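Drawer Slides: Cleaning, Realigning and Replacing

Posted Mar 24, 2023 by Edith Giraldo
Filed under: Furniture, Hardware

Most drawers that stick can be fixed with a screwdriver, a rag and a vacuum with a crevice tool. Buy new slides only after the steps under Cleaning and Realigning have been tried. A bent or worn slide cannot be adjusted back into service.

Identify the slide first

Side-mount ball bearing slides are the common type on newer furniture. Two or three steel channels run on small bearings held in a strip called the cage. The drawer comes off by pressing a plastic lever on each side, usually one up and one down.

Roller slides have one plastic wheel on the cabinet part and one on the drawer part. Pull the drawer to the stop, lift the front and take it out at an angle.

Undermount slides are hidden below the drawer box and held by two clips behind the front. Squeeze both clips and pull straight out.

Wood runners have no hardware at all. See the last paragraph under Lubricants.

Cleaning

1. Empty the drawer and remove it.
2. Vacuum the channels with the slide fully extended, then again with it closed.
3. Wipe the channels with a rag dampened with mineral spirits. Keep the rag off painted surfaces.
4. Run the slide in and out 20 times without the drawer.
5. Wipe again. Gray paste on the rag is old grease mixed with dust.
6. Let everything dry before refitting.

Hair wound around a roller axle comes off with a seam ripper. Work from the inner side of the wheel, where there is usually a small gap.

If the bearing cage has moved forward and the drawer stops early, refit the drawer and push it closed in one firm stroke. The cage should reset. If it does not, pull the drawer, slide the cage to the front of the cabinet channel by hand and start over. Check that both inner members enter the cage before pushing. Forcing a misaligned member into the cage knocks out bearings, and the slide is then scrap.

Realigning

Measure the opening width at the front and at the back. The two figures should agree within 1/32 inch. A wider back is corrected with a cardboard or veneer shim behind the rear screw of one slide. A narrower back usually means the cabinet is out of square, so check the floor before touching the slides.

Place a level on top of the cabinet in both directions. Correct with the leveling feet or with plastic shims under the base. A tall unit that leans forward will let its drawers creep open, and no slide adjustment will stop that. Fasten tall units to a stud before working on them. Open one drawer at a time.

Loosen the screws in the slotted holes half a turn, move the slide, tighten, test. Once the drawer runs true, put one screw in a round hole to lock the position. For stripped holes, glue in a hardwood toothpick or two, trim flush and drive the screw again after the glue has set.

Lubricants

Dry PTFE spray for ball bearing slides. White lithium grease is acceptable on heavy tool drawers, in a thin film only. Nothing on plastic rollers except soap and water. Cooking oil turns gummy and should not be used on any slide.

Paraffin or beeswax for wood runners. Rub it on, buff once, and repeat every December or whenever heating season starts at your house. Sand high spots with 180 grit before waxing.
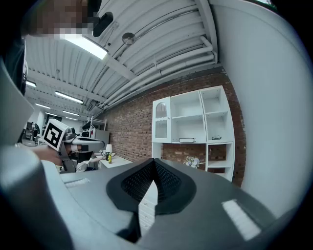

Can I replace only one slide of a pair?

Replace both. Slides of different age or make rarely match in thickness or travel, and the drawer will rack to one side. Keep the good one for parts.

Replacement notes

Measure the closed length of the old slide, then the thickness. Side-mount slides are nearly always 1/2 inch thick per side, but older imported units may differ. Match the length exactly or go one size shorter.

For the Urkholm chest, the hole pattern does not match standard slides, and new pilot holes are needed. Mark them with an awl through the slotted holes and drill 5/64 inch, with tape on the bit as a depth stop. Castaño cabinets take a standard pattern. I have not tested the Plekau soft-close kit.

Correction: an earlier version of this page gave the pilot hole as 7/64 inch. That is too large for a number 6 screw in softwood. Thanks to Abelardo Huanca for writing in.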